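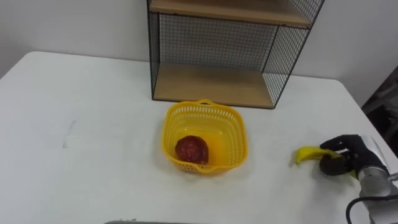

The Tikholm mesh shelf on my white table, with the yellow basket out in front.

Tikholm two-tier mesh shelf: a review from a very small kitchen

I have wanted to write this one up for ages, partly because I like the thing so much and partly because I moaned at length on here about its predecessor (the bamboo rack, may it rest in pieces) and it seems only fair to be just as wordy when something goes right.

So, the Tikholm. It's a little black wire shelf unit with mesh at the back and sides and two pale wooden boards, one at the top and one at the bottom. It stands straight on the worktop or table, no drilling, no suction cups. I bought mine from Dindari, the homewares shop at the bottom of our hill, after Elba Gallardo sent me a message saying they'd had a delivery and I should get down there before she bought them all. She has two now. One is in her bathroom, full of towels.

Our kitchen is the sort where opening the oven means closing the fridge first. The white table against the wall does everything: breakfast, chopping, post, homework, my sewing machine when I'm feeling brave. For years the back of it was a sort of drift of jars and onions and takeaway menus. I wanted something that would get that drift up off the surface without making the room feel any smaller, and this is where the mesh wins hands down. You can see the wall straight through it! I had looked at a solid-sided cube shelf before this and I'm so glad I didn't go for it, it would have been like parking a wardrobe by the kettle.

Putting it together

It comes flat. The sides hook on to the back, then the boards drop in and are held by small screws from underneath. The instructions are drawings only, and drawing 2 is a bit of a menace as it shows the side panel from behind without saying so. I put the left side on the right and had to take it all off again. My neighbour Shaohua Cheng, who came round to borrow a colander and stayed for tea, spotted the mistake in seconds and was very kind about it.

A tip if you're doing this by yourself: lay the back panel flat on a folded towel, hook both sides on, and only then stand it up. I tried it upright to begin with and it folded up on me like a deckchair. Leave all the screws slightly loose until both boards are in, then go round and tighten the lot. You do need your own screwdriver. There is a little key in the packet, but it's a horrid thin piece of metal and I gave up on it after the second screw.

From opening the box to putting the kettle on again it took me 90 minutes, and that's with the wrong-side business, a phone call from my mother and the tea. I'd think a sensible person could do it in far less.

The boards

These are my favourite part. They're a light, natural wood with the grain showing, and next to the black wire they look really smart, much more than you'd expect for something I carried home under one arm. The edges on mine were nicely smoothed. The upper one had a slightly furry patch at a corner, which I rubbed down with an old nail file (very professional) and haven't thought about since.

I did give both boards a wipe of food-safe oil before using them. The leaflet doesn't ask for it, but I'm a messy cook and turmeric gets everywhere in this house. Since then I've had one soy sauce ring that came off with a damp cloth, and one beetroot mark that mostly did. Meifang Wei left hers bare and says it's fine, but then Meifang puts her things away as she goes along.

The bottom board sits right on the table, and I wasn't sure about that at first. I'd imagined crumbs getting under it, and yes, they do. Once a week I lift the whole thing forward, wipe behind and under, and push it back. It's light enough when it's empty to do that with one hand at each side. Do lift it though, don't drag it. I dragged mine in the first week and I've been cross with myself about it ever since. Elba stuck felt dots under hers and I've been meaning to do the same.

What it holds

Top board: tea caddy, the big salt, the radio, a pot of basil when I've managed to keep one alive. Bottom board: the jars I reach for every day, usually rice, lentils and oats. I clear it completely when I'm rolling out dough and put it all back afterwards, so it does a good deal of coming and going.

I've never had it wobble with that lot on it. I wouldn't stand a heavy mixer on the top, and I wouldn't lean on it, but for dry goods and crockery it feels steady. The gap between the boards is generous too. My tallest pasta jar goes in with room to get my hand over the lid, and the old rack couldn't manage that at all, I used to have to tip everything out sideways like a ship in a bottle.

The mesh sides are handy in their own right. I've got a few S-hooks I clip on when I need them, for measuring spoons and the scissors, and they fit the squares perfectly well if you choose thin ones. The thick chrome hooks I already had wouldn't go through, so check before you buy a bagful.

The basket

I know, I know, it's a shelf review, but I have to mention the yellow basket because three of you have already asked! It doesn't come with the shelf. It's a separate thing by Duan, it was on the next display along at Dindari, and I picked it up purely for the colour. It is so cheerful. Bright, bright yellow plastic with little holes all over the sides and a looped handle at the back, and I use it for fruit.

It's easy to rinse under the tap, it lets the air through, and the sides flare out a bit, so you can see what needs eating. It isn't terribly grown-up, and Qianru Dong told me it looks like something from a nursery school. She's right and I don't mind in the least. Next to all that black and white and pale wood it's just what the table needed. My only grumble is that the floor of it is solid, so after rinsing you get a puddle in the bottom unless you tip it up over the sink for a minute.

Cleaning the mesh

If there's a chore attached to the Tikholm, it's this one. Dust and cooking grease do settle in a grid, and a cloth just skates over the top. I use a soft washing-up brush and warm soapy water, then dry it with a tea towel so that nothing sits in the corners. I did it in January when it arrived and have kept it up on and off, and there's no rust that I can find. If you fry a lot, keep it away from the hob. Meifang's is right beside hers and she says she's forever scrubbing it.

Things I'd change

A proper screwdriver key, or none at all. Rubber feet in the packet. A middle board sold as an extra would be lovely, and I've written to ask whether there might be one (no reply yet, I'll add a note if I hear). I'd also like a small lip along the front of the upper board. I've knocked a spice tin off it more than once reaching for the radio.

Compared with the Murninton

A few people asked in the comments on the bamboo post about the Murninton stacking shelf, and I've had a go with one at my sister-in-law's. It's a good solid piece of kit and it folds, so if you need to put yours away between meals I can see the appeal. It's deeper from front to back, however, and on a narrow table you'd lose a lot of elbow room. The finish is a shiny white as well, and I much prefer the wood. If I had a proper larder I might choose differently.

Would I buy it again? Yes, and I very nearly have, as there's a corner in the hall that could do with one for gloves and keys. I'm waiting to see whether Dindari get them in with the darker boards.

Neelam Nigam
October 25, 2020

Filed under: kitchen, storage, small spaces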